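Workshop notebook, Usar trainer, wing and tail group

May, morning, hangar side

Back on the static test article after the long break for the fuel bay work. Mekdes Kahsay had the load frame powered up before I got in, and the hydraulic oil was already at temperature. Left wing is still the one from the second build, with the reworked rib at the aileron hinge. Right wing has the original rib. I want to keep them like that until the comparison is done, so please don't let anyone from the shop "fix" the right one while it is down.

Load cells

All channels zeroed with the whiffletree hanging free. Channel 30 drifted again. It is the outboard cell on the left rear spar, same one that gave trouble before the break. Swapped the cable, no change. Swapped the amplifier card with its neighbor and the drift followed the cell, so the cell is bad and the card is fine. We have a spare in the Rizzi cabinet but its calibration sheet is out of date. Fulvio Ferri is going to run it on the dead weight stand this afternoon. Until then channel 30 is ignored in the plots and I have marked it in red on the channel list by the console.

Run 1356

Symmetric up-bending, slow ramp to limit load, hold, and back down. Tip deflection at limit was close to what the model says, a bit softer on the left. Some of that was there in the earlier runs too. No noises during the ramp up. On the way down there was one tick at low load, from somewhere near the left root fitting. Mekdes heard it as well. We stopped, dumped pressure and went in with the flashlight and mirror. Nothing on the fitting, nothing on the bolts, torque stripes all lined up. My guess is the fairing bracket rubbing on the lower skin, it has a shiny spot on it. Put a strip of tape there so the next run will show whether it moves.

The aileron was free through full travel at limit load, both sides. On the left I could feel the same light drag near neutral that is in the flight test write-up. On the right I could not. That goes some way toward the reworked rib being the cause, but one run is thin evidence and I would like to see it with the new cell in.

Hinge rib

The drawing for the rework calls for a shim under the center hinge bracket. The kit card says 2 shims. The build record says the shim was fitted and does not give a quantity. We can't see the stack without taking the bracket off, and I don't want to take it off until the up-bending runs are finished. Sent a note to Kudonel asking which is right, as they did the rework drawing. If they answer before lunch tomorrow we can settle it with the feeler gauge at the next shutdown.

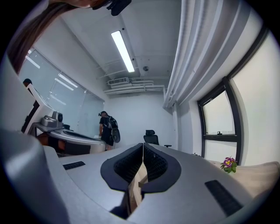 Actuator, elevator rig

The Wotar actuator on the elevator rig came back from overhaul with new seals. Fulvio bled it twice. First bleed still had foam in the return line, second was clear. Ran it through slow cycles with no load for most of an hour. Holds position with the valve shut, no creep I could measure on the dial gauge. Seal friction is higher than it was before overhaul, which is normal for new seals and should come down.

Serial 1002 is the one on the rig now. The other actuator is on the shelf with its ports capped and must not be used until somebody finds the paperwork for the piston rod. I looked in both binders and in the shared drive. Mekdes thinks the sheet went to Kudonel with the rod when it was replated and never came back, so I added that to the same note.

Need to redo the stop settings. The overhaul shop changed the rod end and the eye-to-eye length is different now. With the old settings the elevator would hit the structural stop before the actuator hits its own, and we would be loading the horn the wrong way. Left a tag on the console. No powered runs with the elevator connected until the stops are set and a second person has checked them.

Afternoon

Spare load cell is good. Fulvio took it up and down on the dead weights and it repeats well, with a small zero shift that the console can take out. Fitted it in place of the old one. The clevis pin was tight and needed a soft drift to come out. Pin has light scoring on one side, replaced it. The old pin and the old cell are bagged and tagged on the bench. Please keep them together, I want to know if the scoring had anything to do with the drift.

Repeat run with the new cell, same ramp. Left side is still a bit softer, so that was not the cell. Tape at the fairing bracket was wrinkled after the run and there was no tick this time. I am fairly happy it was the bracket. Will ask the shop for a little more clearance on that slot.

Strain gauges on the left rear spar look sensible except the one behind the hinge rib, which shows more bending than the model gives it. The right side gauge in the same spot agrees with the model. Worth a proper look. Mekdes is going to pull the older runs and plot both gauges against aileron position, in case we have been seeing this for a while and filing it under scatter.

Housekeeping

Drip tray under the elevator rig was full, emptied. The low pressure hose on the load frame pump has a soft spot near the swivel and should be changed before we go above limit load. There is a new hose on order. If it doesn't show up, the one from the landing gear drop rig is the right size, but ask Fulvio first, he may need it.

The big torque wrench is due for calibration this month and I used it today, so the root bolts will want a recheck with a wrench that is in date before the next load case.

Open items

Shim quantity at the center hinge bracket - waiting on Kudonel.
Rod paperwork for the shelf actuator - same note.
Elevator stop settings - me, with Mekdes checking.
Pump hose - shop.
Rear spar gauge plots - Mekdes.
Down-bending case moves to after the bracket has been off. Test plan still shows it first, needs a pen change and initials.

Pressure off at 5:40, frame locked, pins in.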